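Retell to reopen McAlister Street workshop with bigger table hall

Retell, the secondhand furniture shop, will reopen its McAlister Street workshop in January with more than double the floor space for repairing and reselling wooden tables, the shop said.

The workshop has been closed to the public since early fall while the back wall was opened up into the former carpet store next door. The combined space measures 3,119 square feet. Most of the added room will go to tables, which the shop says are the hardest items to store and the ones customers ask for most.

Retell took in 694 pieces of furniture over the past year. Of those, 147 were dining or kitchen tables, and a good share of them sat in a rented storage unit across town until a workbench came free. Manager Nayeli Londoño said the unit was costing the shop nearly $2,000 a month by the end of summer.

“We were paying to keep tables in the dark,” Londoño said. “People would come in and ask what we had, and I'd be showing them pictures on my phone of something they couldn't touch.”

The storage unit has been given up, and the tables have been moved into the new hall. They will be shown on the floor at full height, with chairs where there are chairs to match, and will not be stacked. Unfinished pieces will stay in the same room behind a low rail, so that customers can see work under way and put their name down for a table before it is done.

Darcy Kingi, who runs the repair side, said most of the tables that come in need less work than their owners think. Water rings, candle wax and pen marks account for the bulk of it. Loose legs come next. Tops that have split along a joint take longer and are usually glued and clamped over two days.

Kingi said the shop has moved away from dark stains over the past few years. Nearly all solid wood tops are now cleaned, sanded lightly and finished with a clear oil or a hard wax so that the grain shows. Veneered tops are cleaned and left alone unless the surface is lifting.

“You get one chance with veneer,” Kingi said. “If somebody has been at it with a belt sander in the garage, there's not much left for us to do.”

The shop asks people who want to donate a table to leave it as it is. Drawers should be emptied and any extra leaves brought along, together with the hardware that holds them. Retell does not take glass tops, folding tables or anything with active woodworm. Pieces that have been kept outdoors are looked at case by case.

Drop-off will move to the alley side of the building, where a wider door has been put in. The old front entrance on McAlister Street will be for customers only. Delivery within the city stays at the same price, and the van will run mornings only until a second driver is hired.

The reopening also brings back the evening finishing class, which was dropped when the building work began. Participants bring a small wooden item of their own, such as a stool or a tray, or work on a sample board supplied by the shop. The class covers how to tell solid wood from veneer, how to sand with the grain, and how to put on oil in thin coats and wipe off what does not soak in. It starts at 6:30 p.m. and lasts two hours. Places are limited by the number of benches, and sign-up is at the counter.

Aldo Carbone will teach the class again. He said he plans to add a session on everyday care this time, after hearing the same questions from buyers.

“It's mostly hot pans and wet cloths,” Carbone said. “A trivet and a dry towel will do more for a table than any polish you can buy.”

Opening hours will be longer than before. The hall will be open from 10 a.m. to 6 p.m., with the repair counter closing an hour earlier. Customers who left furniture for repair before the closure have been contacted and can collect it from the alley door by appointment until the reopening. A few chairs and one writing desk are still unclaimed – the shop is asking their owners to call.

Prices for finished tables will start at the same level as last year. Small kitchen tables are the cheapest, and extending tables with all their leaves are at the top of the range. Each one will carry a tag listing the type of wood, if known, the finish used and any repairs made.

Parking behind the building is reserved for loading. There is street parking on both sides of McAlister Street, and the bus stop outside the shop is back in use now that the scaffolding has been taken down.
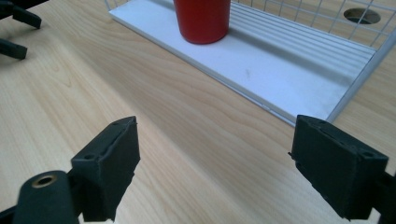
Kiri Prendergast wrote in to say that the tag idea is overdue, and that she once bought a table elsewhere as solid oak and found out it was veneer when she tried to sand out a coffee ring. She would like the tags to say which oil was used too, by brand, so that buyers can get the same one when the top starts to look dry. She also asked whether the evening class could be held on a weekend morning for people who work late.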